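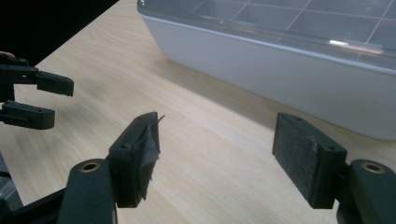
Unit 4: Light-Colored Wood Surfaces in the Workroom

Course handout, Furniture Care and Surface Preparation
Revised 07/12/2022

Purpose of this unit

Students are expected to be able to judge the condition of a pale wooden tabletop, clean it correctly, and record its state before any further treatment is considered. The practical session follows the reading, and the condition sheet must be handed in before students leave the workroom.

4.1 Reading the grain

A fine-grained surface shows little contrast between the lines of the grain and the wood around them. Scratches that run with the grain may go unnoticed, while those that cross it catch the light at once. Students should establish the direction of the grain first and enter it on the sheet as an arrow.

The direction of the grain is not always parallel to the edge at which one is standing. Where it runs diagonally to the viewer, as from lower left to upper right, the student should move to a position from which the hand can travel along it comfortably. Wiping at an angle is a common fault in first attempts and loses marks in the practical assessment.

4.2 Pale finishes

Blond finishes show ink, tea, and metal marks readily. They also change color with exposure to daylight, and an object left in one place through a summer may leave a lighter or darker patch behind it. Such a patch is recorded as a color change and is not to be treated as a stain. Rubbing will not remove it.

The Đorđević scale, introduced in Unit 2, is used for all color entries. Students who missed that session should copy the scale from the binder in room 355.

4.3 Cleaning procedure

Dust the surface with a dry cotton cloth, following the grain.
Dampen a second cloth with water and wring it out fully.
Wipe in long, overlapping strokes.
Dry immediately with a clean cloth.
Wait 18 minutes before inspecting.

Mallo soap may be used for greasy marks, diluted as stated on the workroom card. Ernix polish is reserved for Unit 6 and must not be applied in this session — a polished surface cannot be assessed for wear.

4.4 Condition sheet

Use form 1067. Enter the grain direction, general color, any marks, and the side of the table from which the inspection was made. Write "none found" where applicable; blank fields are returned for completion.

Reading for the next session: Makano course reader, the chapter on edges and joints. Sheets from the April group are available for comparison at the front desk.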